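Mano derecha se queda sin par durante el agarre de tela y el brazo no retrocede

Categoría: Manipulación / Fallos y seguridad
Etiquetas: mano diestra, sobrecorriente, prendas, parada
Vista 866 veces

PREGUNTA

Publicada por Yhon Puma

Tenemos un humanoide trabajando sobre una cama, en tareas de ropa: localizar la prenda, extenderla, doblarla. El controlador de las manos es un Dirach y la secuencia se lanza desde Pristeo. Desde agosto aparece un fallo que no consigo aislar.

Con la palma hacia abajo y los dedos apoyados en la tela, la mano derecha entra en protección por sobrecorriente y los dedos quedan sin par. El brazo no se entera. Sigue ejecutando la trayectoria con la mano muerta y, si el siguiente punto está más bajo, empuja contra el colchón. En una de las pruebas siguió bajando hasta que corté con la seta.

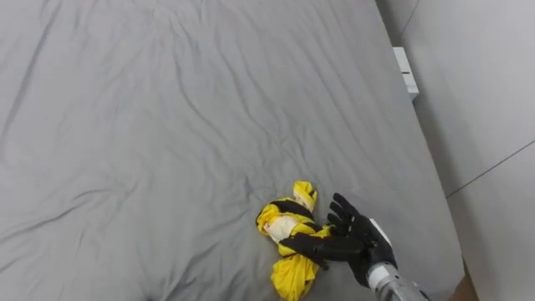

El registro da siempre el mismo orden:

HAND_R OVERCURRENT code 457
HAND_R state: LIMP
ARM_R state: TRACKING

Lo que he comprobado:

- Con prendas dobladas casi no ocurre. Con prendas hechas un bulto, con varias capas, es frecuente.
- La temperatura de los motores de los dedos no pasa de 65 grados en el momento del corte.
- He cambiado el conector de la muñeca. Sin diferencia.
- Bajar la velocidad de cierre retrasa el fallo pero no lo elimina.

Dos preguntas. ¿Qué provoca la sobrecorriente con un objeto blando? ¿Y cómo se hace para que el brazo pare cuando cae la mano? En la documentación solo encuentro la parada general, que deja sin par también las piernas, y eso con el robot inclinado sobre la cama no lo quiero.

RESPUESTA 1

Erasto Rweyemamu

Eso es la fuente. A mí me pasó con otra mano y era la fuente. Pon una de más amperios y listo.

Comentario de Yhon Puma: La tensión en el bus de la mano no cae antes del corte, la tengo registrada. No parece la fuente.

Comentario de Erasto Rweyemamu: Pues entonces el cable.

RESPUESTA 2 (aceptada)

Raghavendra Alva

Son dos fallos distintos y conviene tratarlos por separado. El segundo es el grave.

1. Sobrecorriente. El cierre está en control de posición. Si los dedos presionan el colchón a través de la tela, la posición objetivo queda dentro del colchón y no se alcanza nunca. El integrador crece hasta el límite de corriente. La superficie cede lo suficiente para que el detector de contacto no dispare, así que el controlador no sabe que ha llegado. Un bulto con varias capas lo empeora porque el dedo se traba antes de completar el recorrido. Pasa el cierre a control de corriente con un tope bajo (yo uso el 22 % del nominal para tela) y añade antiwindup en el lazo de posición.

2. Falta de enclavamiento. El estado LIMP de la mano se publica, pero el brazo no está suscrito. De fábrica viene así. Hay que crear una regla en el supervisor: si HAND_x pasa a LIMP, ARM_x pasa a HOLD con par limitado, y a continuación retirada en vertical a velocidad reducida. Las piernas no se tocan. No uses la parada general para esto, un robot agachado sin par en las rodillas se cae hacia delante. 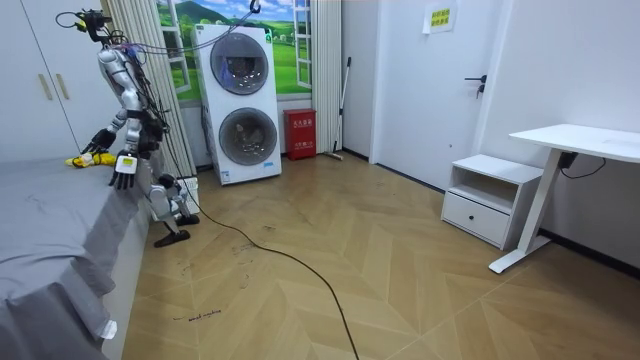
Última modificación de la página: agosto, 16:40

Sobre la retirada: comprueba antes que los dedos no estén enganchados. Con la mano sin par la tela puede quedar entre las falanges y el brazo la arrastra al subir. Limita la fuerza de retirada y, si se supera, que se quede en HOLD y avise al operador.

Mantén el cableado fuera del recorrido del brazo y a una persona con la mano en la seta mientras validas la regla. El arnés no sustituye a ninguna de las dos cosas.

Comentario de Yhon Puma: Aplicado el punto 1, el código no ha vuelto a salir en toda la tarde. El punto 2 lo he probado forzando LIMP a mano con el brazo en alto, y pasa a HOLD. Falta probarlo en contacto. Marco como aceptada.

RESPUESTA 3

Ruth Stockdale

Añado un detalle a lo de Raghavendra. En la versión anterior del supervisor, la regla se evalúa en el ciclo lento. Entre el corte de la mano y el HOLD el brazo todavía avanza. Si la trayectoria es descendente se nota. Se corrige moviendo la regla al ciclo rápido, en el mismo grupo que los límites articulares. Hay que reiniciar el supervisor después, recargar la configuración no basta.

Comentario de Raghavendra Alva: Correcto. No lo había puesto.

Comentario de Shirley Bainbridge: ¿Alguien sabe si esto afecta también a la mano izquierda? La nuestra solo da el código en la derecha.

Comentario de Ruth Stockdale: La regla hay que duplicarla, una por lado. El código depende de qué mano presione más, mira tus trayectorias.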